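Course handout 5: Pricing a wine tour per person
Small Group Tours, evening class with Ernő Deák

Okay, last time we got as far as the route, so today it's money. I'll use my own Sondville day again (sorry, you're all sick of it by now, but I know the numbers by heart!).

Start with what you pay whether two guests come or eight. For me that's the van and driver, 175 for the day. Then write down what you pay per head: the cellar visit at Szabó is 48, lunch included. Keep those two lists on separate sheets. I mixed them up my whole first season and lost money on every couple I took out.
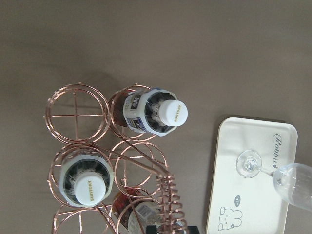 Wire rack with round holders

Now divide the fixed part by the number of guests. With five people, 175 becomes 35 each, add the 48 and you're at 83 before you've earned a cent. With two people it's 87.50 plus 48, and you can see why "price per person" on a web page makes me nervous. Put the group size right next to the price, every time, in the same size letters.

Somebody asked about child prices. Take off whatever the tasting costs you and leave the rest alone, a kid takes up a seat in the van like anybody else.

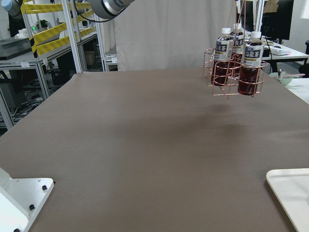

Talking to the cellar

Call before you print anything. Molinura let me hold a date until the evening before, while Flimomham wanted a deposit of 65 and kept it when my guests canceled. Both are fine to work with, you just need to know which kind you've got! Ask how late you can change the head count, what happens if you're stuck in traffic, and whether they pour something for the driver that isn't wine (mine likes grape juice, and he drives better when he's happy).

Get the answers in an email. I've had lovely long phone calls that left me with nothing to show when the bill came,

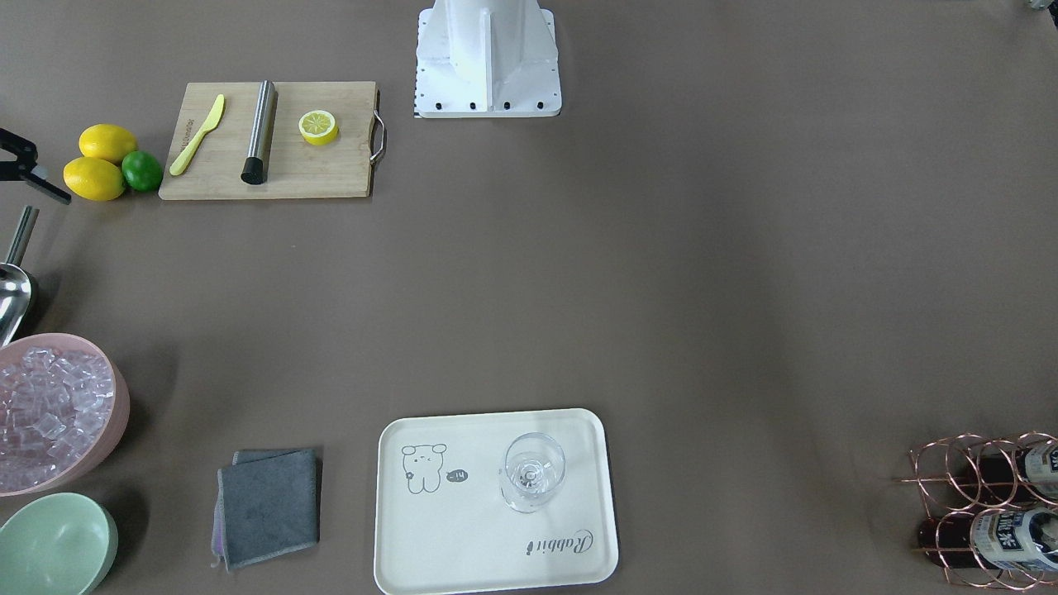
and in April, with the new staff just starting everywhere, that happens more than you'd think. So a short email, the date, the head count, the price, and a "please confirm" at the bottom.

For next class: price your own day for two, five and eight guests, and bring the sheet with you. Pencil is fine.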